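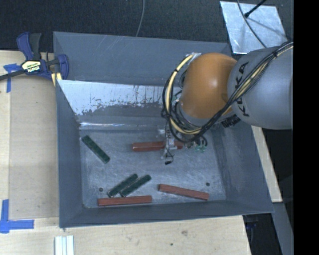

Opinion | By the household columnist | Filed in August | 4 min read

The most useful pan in my kitchen is also the ugliest. It has a black ring around the inside, a dent in the rim and a handle that was once a different color. Every guest who helps with the dishes tries to scrub it clean, and one of them gave me a new one for my birthday. The new one is in the cupboard. I cook in the old one.

I think we throw away too many things for looking used. Plenty has been written about products that break too soon, and most of it is right. I am talking about something else, the things that still work and leave the house anyway. A cutting board with knife marks. A suitcase with scuffed corners. A steel sink that has gone dull. A scratch on metal is a record of contact with something hard, and in most cases that is all it is.

Last year I replaced my kitchen counter, and I regret it. The old one had two burn marks and a lot of fine lines near the stove. It was level and solid, and it wiped clean. A store in Jitville quoted me 400 dollars for a new top, plus 120 to fit it, and I said yes in less time than I spend choosing a melon. The new counter got its first mark within a week. I was upset for a whole evening over a line shorter than my thumb. With the old counter I would not have noticed.

That evening is the best argument I have. A new surface makes you its guard. You put down mats and coasters, you snap at people who set down their keys, and you stop using the thing the way it was meant to be used. Once it has a few marks, you can get on with dinner.

There is a fair case against me. Some wear matters. A nonstick coating that is flaking should go. So should a ladder with a cracked rung, a frayed cord, or a plastic board with grooves so deep you can't wash them out. I don't want anyone keeping a bad ladder out of principle. Rust on a garden spade is a chore for a rainy afternoon, and rust through the floor of a car is a real problem. It takes some knowledge to tell these apart, and I suspect we have less of it than our grandparents did. When you can't judge the damage, buying new feels like the safe choice.

Money comes into it too, and so does shame. People who grew up with worn things because there was no choice may not find them charming. I understand that. A chipped mug means one thing in a house with 75 mugs and another in a house with four. I would never tell someone they ought to enjoy a patched coat.

But look at workplaces, where few people care what a visitor thinks. At Vlček, the bakery on the main street in Drumbridge, the trays are nearly black and the table dips in the middle. The bread is the best in town. Shops and plants are full of steel with the shine rubbed off it, and work goes on. The question there is whether the thing still does its job. I would like to see more of that question at home.

Sellers don't help. Planesia, the furniture chain out by the highway, sells a dining table with the scratches already put in. The plain version costs 400 dollars less. I went to see it twice to be sure I had read the tags correctly. So we pay to get rid of our own marks, and some of us then pay again for somebody else's.

My rule now is a simple one. Before I replace something, I have to say out loud what it no longer does. If the only answer I can give is that it looks old, it stays for another year. So far the toaster has stayed, and the hall rug, and a watering can with no paint left on it - although the rug was close, and my family voted against me.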